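2018-03-23. Otuneo has released a revised setup procedure for its Drotow tabletop cell. The revision covers finger alignment and wrist camera checks, and applies to all 112 cells in service.
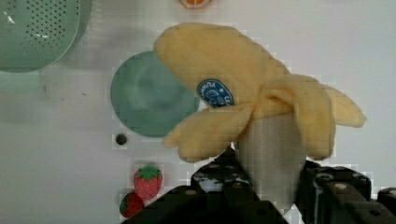
*Wrist camera view: plush banana held between the gripper fingers.*

Finger screws are now checked every 13 days. "Soft items show a misaligned finger early," said Fatima Coetzee, service lead at Otuneo. Checks take two technicians.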